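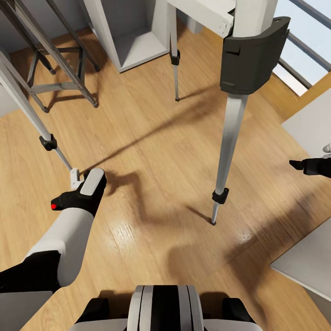 Figure 3. Simulated view from almost directly above, left gripper close to the foot of a stand.

4.2 Stack size and calling behaviour in the early levels

We turn now to the play records. The sample is 304 hands from the Furetti evening tournaments, all no-limit hold'em, all from levels one to four. Later levels were left out because the blinds go up too fast and most decisions become shove or fold. Hands where a player was away from the table were dropped before coding.

Each hand was coded twice, first by Coelho and then by Mabula, working apart. Where they disagreed Riis had the final word. Most of the disagreement was over what counts as a "loose" call before the flop. Our rule in the end – any call of a raise with a hand outside the player's own usual range, as worked out from the practice sessions. Not a perfect rule. Players who never showed a hand in practice have no usual range, and for those we fell back on the chart in Patrício and Nedelcu.

Stack size was taken at the start of the hand and given in big blinds. Deep means 100 or more, middle is 75 up to 100, short is anything under. The cut at 75 was picked before we looked at the results.

Main finding is simple enough. Deep players called more raises than short ones, which everyone expects, but the middle group did not sit between the two. They called least of all. The pattern holds in both the Satau and the Nyamweya rooms, though weaker in Nyamweya where the tables were often short-handed. Position matters too, and players on the button called more freely whatever they had in front of them.

One reading is that middle stacks feel they have somthing to protect. They have lost a bit, they remember the hand, and they tighten up. Interviews give some support for this. A player at Satau told us he "just wanted to get back to where I started and then play properly". Another said much the same about a bad beat with kings. But we did not ask every player, and those who talked to us were mostly the regulars.

A second reading is plain selection. Loose players either double up or go broke early, so they dont stay in the middle for long. To check, we looked again at the 29 hands played in the first level only, before much sorting could have happened. The dip is still there but small, and with so few hands we would not lean on it.

Bluffing is left for section 5. The Plomo cash games were coded on a different sheet, last revised 11/26/07, and are not pooled with the tournament hands at any point.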